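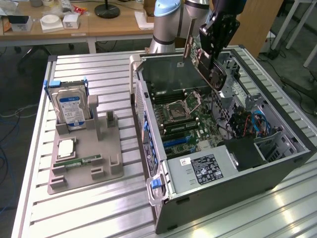 Zoriana Antoniuk would keep the old tower going for another five years if the parts held out, and she told the council so in June. Replacing a whole computer to fix one slow component, she said, was like buying a new ute over a flat tyre.

The council in Tresport had asked residents what should happen to the e-waste bay at the Kovness Road tip. It received 51 written replies. Most wanted the bay kept, and a good number wanted it to let people take things home as well as drop them off, a practice the current contract forbids.

Under that contract, everything left in the bay belongs to the recycler, Jernholm, from the moment it hits the cage. Last financial year the bay took 1,259 desktop computers, up from 1,059 the year before. They were weighed, stripped of batteries and trucked out for shredding. No record was kept of how many still worked.

Memory, power supplies and expansion cards are the parts people ask for most. A second-hand stick of the right memory can be hard to find once a model is out of production, and postage from the city often costs more than the part. Rondonuwu, the town's only repair shop, keeps a shelf of pulled components at $8 apiece and has offered to sort the bay's desktops before collection.

The sticking point is data. Drives would have to come out and be wiped or destroyed before anything left the site, and the council's insurer wants that done under lock and key. Jernholm says it will consider a trial if the drives stay with it.

The contract comes up for renewal next winter. Until then the cage stays padlocked after 4 pm, and the sign on the gate still reads No Scavenging.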